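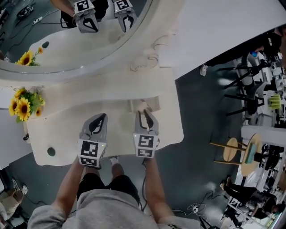 How often should the control cabinet of a Beltent conveyor drive be inspected?
Every 3 months when the line runs one shift, and every month when it runs day and night.

Cabinet inspection checklist, Fladach line, unit 3395
Date: August 31, 2026

1. Main isolator locked and tagged – OK
Comment: the tag is faded, please print a new one.

2. Supply voltage at PLC terminals, 24 V DC – OK

3. Terminal screws tight on input and output cards – 2 loose
Comment: both were on the output side. I tightened them and marked them with paint.

4. Fan filter clean – NOT OK
Comment: almost 70 per cent of the filter is grey with dust. Same remark was made in April.

5. Emergency stop relay (Jiang type) drops out when button is pressed – OK
Comment: tested from both ends of the belt.

6. Backup battery of the PLC – replace
Comment: the program was saved to the Goken service laptop before I left. Do not switch the power off until the new battery is at site.

7. Cable labels readable – partly
Comment: the labels to the motor starter have lost their colour. Spare labels come in rolls of 100.

8. Door seal and earth strap – OK

Result: unit may run. Items 4 and 6 to be closed before the next inspection.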